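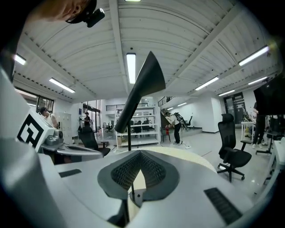
Search this journal Enter keywords Go

4.2 Agreement with written rune readings

The claim under test is a modest one. Sellers of rune sets say that a reading drawn for a particular person will fit that person better than a reading drawn for somebody else. Most of the evidence offered for this is customer praise, and praise tells us very little. People are polite, they have paid, and the readings are written in such a way that it is hard to disagree with them.

We took our texts from the Skorau set, whose handbook gives a paragraph for each rune in upright and reversed positions. The publisher's leaflet speaks of 2,000 satisfied users. We could find no record of how satisfaction was measured or who was asked, and we give the number no weight.

Invitations went to 2,000 adults on the Hondumside and Pustholm mailing lists in February. Of these, 640 agreed to take part and 589 returned both rating sheets. Each person drew three runes and was later sent two readings, one matching the draw and one taken from another person's draw. Neither was labeled. Participants rated the fit of each on a seven-point scale and then picked the one they thought was theirs.

Ratings were high for both readings, and we saw no difference between them that we would be willing to defend. Choices were close to what coin tossing would give. The Tshabalala study reported a small effect in favor of matched readings, but its participants kept their runes in front of them while rating, and the handbook texts mention the runes by name. Anyone could have worked out the right answer. We removed the names before mailing.

Some of those who took part told us that a reading only works face to face. That may be so, and our design cannot speak to it. It does raise the question of what the handbook is for, and why it is sold to people who plan to use it alone. A face-to-face reader can also see when a client nods, so any test of that kind would need to keep the two apart, and we doubt that many readers would agree to the terms.

Figure 2. Hand-held gripper with a dark gray V-shaped recess and a black funnel on a thin rod.

Contact the editors | Copyright the authors | Back to top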